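Kane Halliday
1/ Moved into the new place in September. The bathroom has a sink shaped like a pillow. It sits on top of the counter like it's waiting for someone to plump it.

2/ The counter is black and glossy, so it keeps a record. Every drop of water, every speck, filed and on display. I've wiped it 34 times and it still remembers all of them.

3/ Oda Strand came over, looked at it for a while and said "very hotel." Then she asked where I keep my toothbrush. In the kitchen, Oda. I keep it in the kitchen.

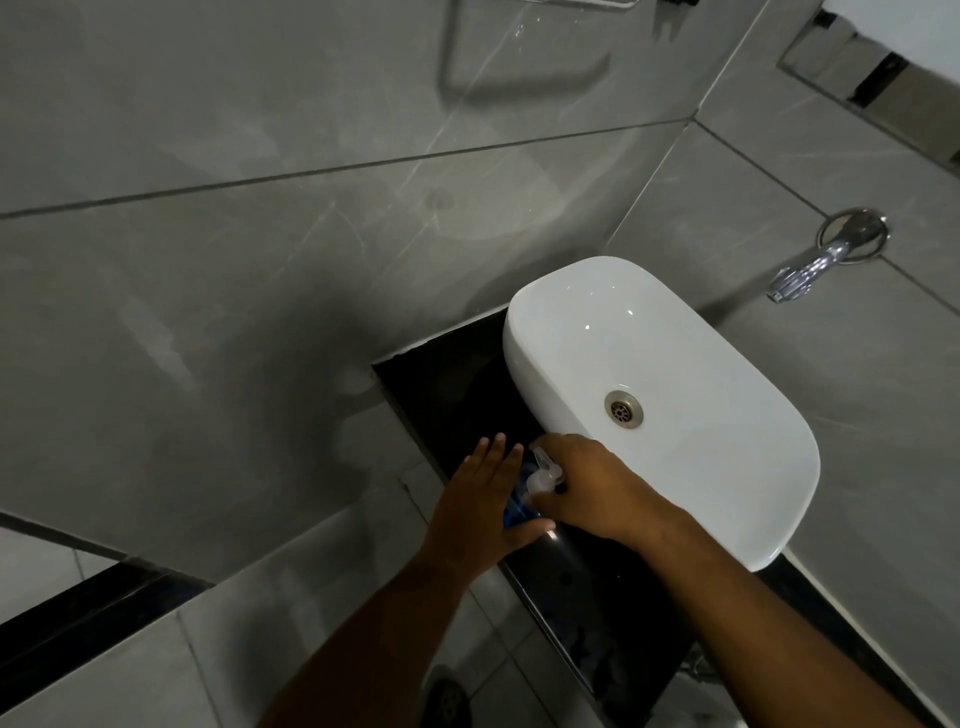 4/ Cleaning order, for anyone else living with a bowl on a shelf: soap bottle gets moved first, then the ledge, then the curved outside of the sink, which I ignored for the first 7 weeks.

5/ The drain cap has little holes in a circle. An old toothbrush gets into them. The metal is a bit dull and I have decided that's patina.

6/ Faucet comes straight out of the wall, chrome, very handsome, shows everything. Dry cloth. Paper towel leaves fluff – ask me how I know.

7/ Big grey marble-look tiles all around, and those hide everything. I could go a year. Whoever picked the tiles should have been allowed to pick the counter.

8/ Going back in at 20 past to do the ledge again.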